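Search this site Search

Carving diary: October, late

3 min read

Up before six again because I couldn't stop thinking about the drapery! Yesterday I finally got the folds to fall properly over the left knee of the Saint Anne (nine attempts in clay, if you count the one I sat on), and this morning I went straight out to the shed in my slippers to see if it still looked right in daylight. It does. It really does. I stood there grinning at a lump of limestone with my coffee going cold.

Sheila Pickering came over from Ashworth around ten with the old rasps she'd promised me, and stayed till lunch. She has been carving church figures for longer than I've been holding a chisel, and she spent a good while just running her thumb along the hem. Then she said the chin was too heavy. She's right, and I think I knew it. We drew a pencil line where it ought to be and I'm taking 3 mm off tomorrow, slowly, with the flat.

She also told me how the workshop she trained in used to finish faces, with wet slips of stone and then nothing at all, no wax, no polish. I want to try it on the test head first.

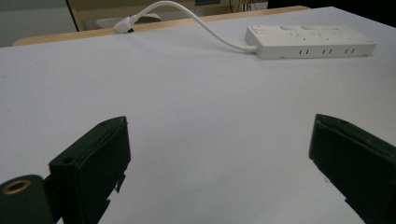
After lunch I rang Dennis Dobson about the niche. He measured it again and the height is 941 mm to the spring of the arch, so with the plinth we have enough room for the halo after all. I may have shouted. He laughed at me and said he'd send the drawing over tonight so I can stop worrying about it.

Spent the rest of the afternoon on the hands. Oh, I love doing hands! The right one is resting on the child's shoulder and the fingers have to look as though they weigh something. I kept stopping to put my own hand on the back of the chair and look at where the knuckles go. Got the thumb and the first finger roughed out before the light went.

Alfie Entwistle wants to come and see her before she leaves. Must remember to write back to him, and to order more points. I'm down to two decent ones.

Chin tomorrow, first thing.

Contact | Copyright Lacey Treloar | Back to top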